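A Visit to the Textile Town of Wandemow

In November I had the chance to visit the weaving town of Wandemow, where the old mill of Nelteo opens its doors to the public one time in the year. I have been interested in fabrics since I was a child, because my grandmother repaired clothes for the whole street, and I had wanted to see this mill for a long time. I write down my impressions while they are still fresh.

The train stops only at Um, on the other side of the river, and from there one must take a bus. The bus was full and we stood the whole way. At the gate we received a paper badge and a map, and we were asked to leave large bags in a small room next to the ticket window. The entrance was free, but for the guided tour it was necessary to sign a list. I signed for the tour at 9 in the morning, which was the first, and I recommend this to everybody. By eleven the line was reaching to the street.

Our group started in the yarn store. I did not expect that the yarn store would be the place where I would want to stay longest. The cones stand on shelves up to the ceiling, sorted first by thickness and only then by color, so that a dark red can be next to a yellow. Our guide explained that a weaver looks for thickness first, and that visitors always want to rearrange everything. The room is kept a little humid. Cotton that is too dry breaks more easily, she told us, and in winter they have to watch the air every day.

After that we went to the preparation room, where the warp is made. The warp is all the threads that run along the length of the cloth. For the simple kitchen towel that Nelteo makes, there are 2000 threads in the warp, and each of them must pass through its own small eye before the weaving can begin. A part of this work is still done by hand. Two women were sitting on the two sides of a frame, one giving the thread and the other pulling it through with a thin hook, and they talked the whole time about something else. I asked what happens if they make a mistake. The answer was that one sees it in the cloth as a line from beginning to end, and then somebody has to go back and find it.

The weaving hall was the loudest room I have been in. They gave us ear protection at the door, and the guide stopped explaining and only pointed. One feels the looms in the floor more than one hears them. There are newer machines along the windows and a group of old ones in the back, which run only for the open day and for a few special orders. I preferred the old ones. They are slow enough that the eye can follow the shuttle, and a visitor can understand how a cloth is growing. With the new ones I saw only the result.

From there we crossed the yard to the finishing building. I learned here that cloth which comes from the loom is stiff and not very pleasant. It must be washed, dried and pressed, and it becomes shorter through this. The guide let us touch a piece from before and a piece from after, and it was hard to believe that they had the same yarn. The smell in this building is of soap and warm ironing, and I had to think of my grandmother again.

Lunch was in the canteen. There was pea soup with bread, or a potato dish called bomby, which is eaten in the region with sour cream and onions. I took the bomby. It is heavy and I would advise a half portion if you want to walk afterwards. The mill had prepared 400 portions in total and when I left the canteen, shortly before two, there was only soup.

In the afternoon one could go around without a guide. The pattern archive was for me the best part. It is one long room with flat drawers, and in the drawers are books with small pieces of cloth glued on the pages, with the number of the order and a note in pencil. Some notes are very short, like "too green" or "customer not happy". The oldest books are behind glass and one may not turn the pages, which I understand, but it is a pity that they always show the same page. A few more explanations in English would also help. I could read perhaps half of the labels.

The shop is next to the exit. They sell towels, tablecloths, and a box with remnants for a small price, and people were standing around this box with great seriousness. I bought two towels and one remnant of striped linen, for which I have no plan yet. Please note that cards are accepted only from 50 upward – under this sum you need cash, and the nearest machine is back in Um.

The last hall on the map had tables from different exhibitors, and I went through it in the half hour before my bus. There was a dyer with plant colors, a school for tailoring, and a stand about the care of old linen, where I got a good answer about rust stains (lemon and salt, then patience).

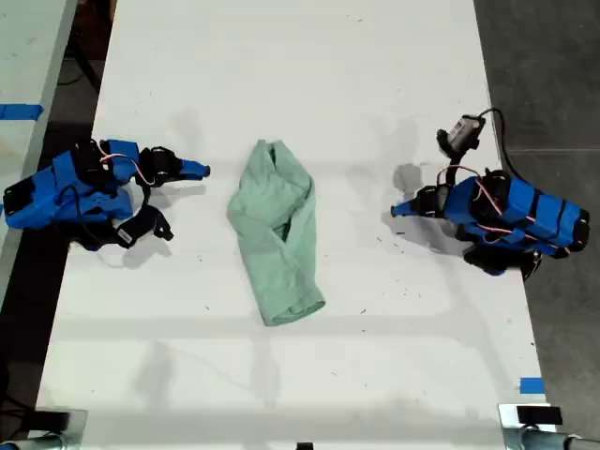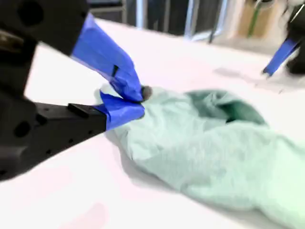 Light green cloth on a white table, two views.

The last bus goes at five, and it was on time. Those who come by car can park behind the finishing building, but the road there is narrow, and I saw several drivers having to go backward. The next open day will be again in November. I would like to come for the afternoon only, and spend all of it in the archive.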